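Simulate First, Then Sign the Purchase Order

Every spring the same request comes across my desk. A department wants a robot arm, the price on the quote looks fair, and the money has to be committed before the budget year closes in July. The quote covers the arm, the gripper and a controller. It almost never covers the months of setup that follow, and those months cost more than the hardware.

I think simulation should be its own line in the budget, paid for and finished before any arm is ordered. At Stosus we did it the other way around for years. We bought 2 arms in the Gakden program, and both were on the floor before anyone had checked whether they could reach across a full-length desk past the monitor. One could not. We paid to move furniture, then to build a taller mount, then to write the software again.

For the Greenberg office project we started with a model of a furnished room and put a simulated arm to work in it. A rendered room costs very little to change.
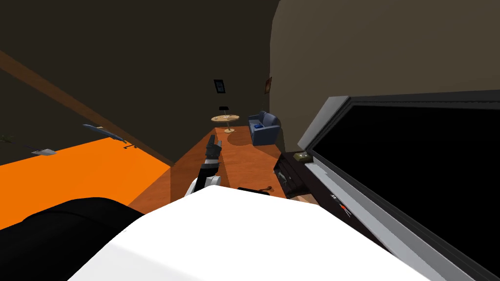

The simulated arm over the desk, gripper open, with the monitor to its right.

A planner can learn a lot from this kind of work. Reach is the obvious item. The less obvious one is how much of the view the robot's own body takes up, and that bears on how many cameras to buy and where they go. We had budgeted for one camera. After 4 weeks of simulated runs the request went up to three, and I approved it without much argument. Adding them after delivery would have meant new brackets, new cables and another visit from the installer.

Grippers are the other place where money gets wasted. Vendors like to sell the largest model in the range, and buyers like to feel covered. But an office is full of small things: keys, remote controls, little ornaments on a ledge. They sit on top of one another and close to edges.
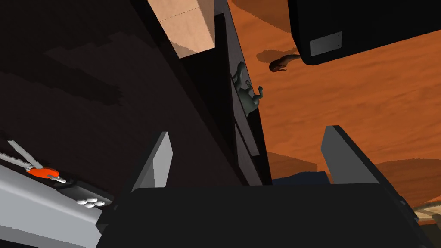 A wide two-fingered gripper may be fine for boxes and wrong for a key ring, and it is better to find that out before paying for it. Amer, the integrator we used, charged us for 60 hours of simulation work. I have seen single change orders that cost more.

The usual objection is that a simulation leaves things out, and it does. Friction is hard to get right, cables behave badly, and real lighting changes through the day. I would still keep money aside for testing on the real machine. Our current plan sets aside 700 hours for it, and I expect we will use them all.

My complaint is with the order of spending. When the arm comes first, every later decision has to fit the arm. Departments that want one next year should send me the simulation request by July and leave the hardware line blank until the results are in.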